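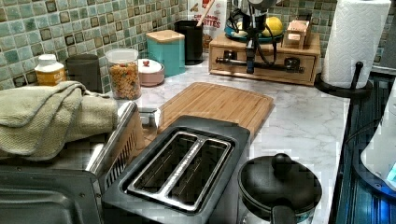

Which adhesive is to be used for the wet-area tile samples in the Rornwood trial?

The Pidura flexible cement adhesive, mixed to the supplier's sheet and applied with an 8 mm notched trowel. The ready-mixed product remains in the store for the comparison set only.

**Workshop notebook, December — tile bond trial, second batch**

Commenced 8:30. Bench temperature 22 at the start, higher by noon once the roller door was opened for the Tamihana delivery. Backing boards were cut the previous afternoon and left flat under weights. Two had bowed at one corner and were set aside.

Mixed 620 g of powder for the first board. The colour was even, but the mix stiffened sooner than in the first batch, and the last row was set with adhesive already beginning to skin. That row is marked in pencil on the reverse and should not be included in the pull results. Smaller mixes from now on.

Open time was kept to 30 minutes on boards A to D. Board E went to 33 through an interruption at the front counter; recorded as is.

Grouting is held over. The light grey from Starnano arrived in the correct shade, though the bag had a split seam and the contents near the tear were lumpy. Colleagues are asked to sieve before use and to note the bag on the stock sheet.

Outstanding:

- relabel the curing rack — the old labels are still from the vinyl work
- order trowels, the notches on the older one are worn
- ask Rornwood whether they want cut edges tested as well as whole tiles

Boards are on the lower shelf, face up, and are to stay there until the pull tester is back from calibration. Please do not stack anything on them.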